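The bag always wins

Hanyu Dong has a rule for birthdays: buy the toy, keep the wrapping. She runs Bettencourt, a pet shop on the hill in Stonach, and has watched people spend freely on a Wednesday and come back on Saturday to report that the animal prefers what it came in.

So this year she started selling the mess. The shop's forage bags - £5 made up, less if you bring your own paper bag - have shifted 632 since November, which is more than the velvet igloos managed in their entire sad career.

The recipe would not trouble a toddler. Lay a bag on its side, roll the mouth outwards, put in something to chew, something to shred and something to drag about. Dong favours a rope, a vegetable of the non-perishable sort and any paper you can scrunch. A bit of torn cardboard at the back counts as furniture.
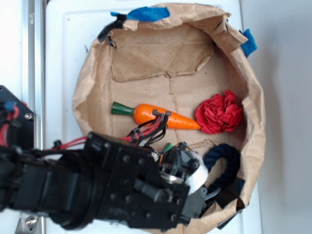 Carrot, rope and crumpled red paper, with blue tape and a binder clip on the rim.

Bags left to themselves tend to close up in a sulk, and a tray underneath gives you something to tape them to. Take the clip off before anybody with teeth moves in, and the tape too.

My own tester, a rabbit from Branddale with a 59-page insurance policy, was given the full arrangement at teatime. She ignored the rope, sat on the carrot and ate a good deal of the doorway. I have been asked to bring another bag.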